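28 Oct 2023

Stone cleaner trial, second round. Bonifacio Zabala asked me to write this one up properly because my May notes were apparently unreadable. Fine.

Question is still whether the Plornis sealer does anything that plain soap and a dry cloth doesn't. The Stendon rep says 12 months between coats. I'd like to see where that number comes from.
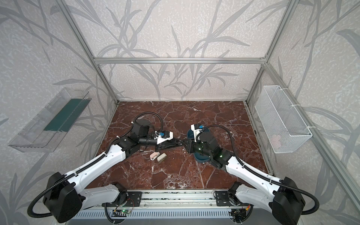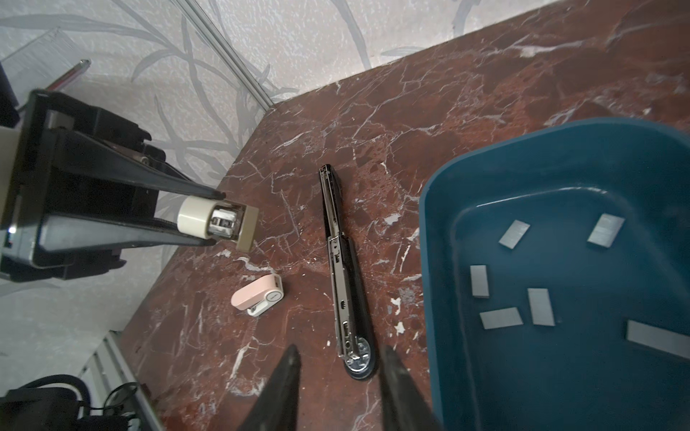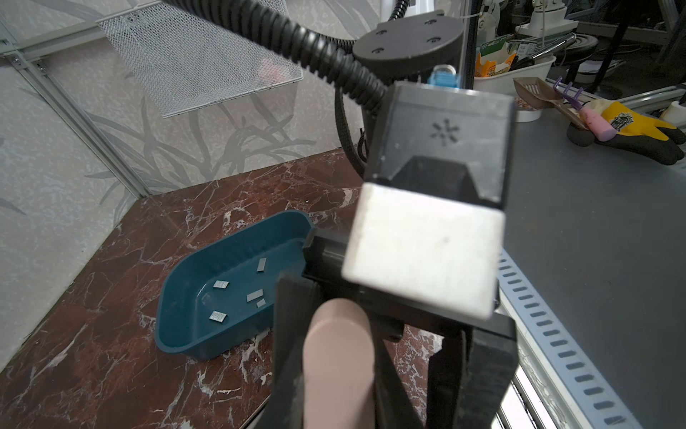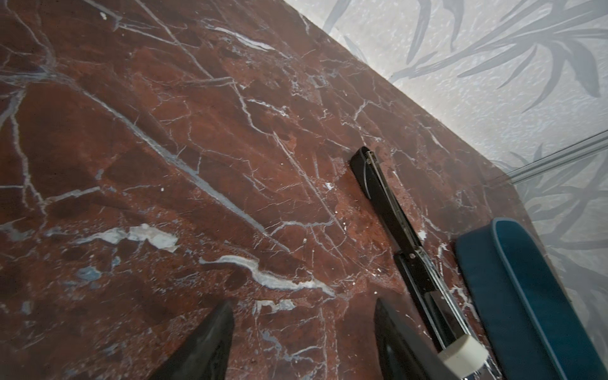 Method, such as it is: 4 offcuts from the Testby yard, two sealed, two bare. A spoonful of coffee on each, then oil, then lemon juice, wiped after the same wait. Bonifacio did the wiping so I couldn't favor anything.

Coffee: sealed pair came clean. So did one of the bare ones. The other has a faint ring, but that piece has a rough patch and I don't trust it.

Oil: bare pair went dark and stayed dark. Point to the sealer, I'll give it that.

Lemon: dull spots on all of them. The label says "acid safe" — it isn't, at least not on anything polished. Same result as May.

The sheet also claims 1,000 wipes before wear. I got bored long before that and have no opinion.

Two coats next time, and stop using the rough offcut. Need to ask Stendon whether their test pieces were honed or polished. Bonifacio thinks we left the first coat too short before buffing. Maybe. The can doesn't give a time.

Order more cloths.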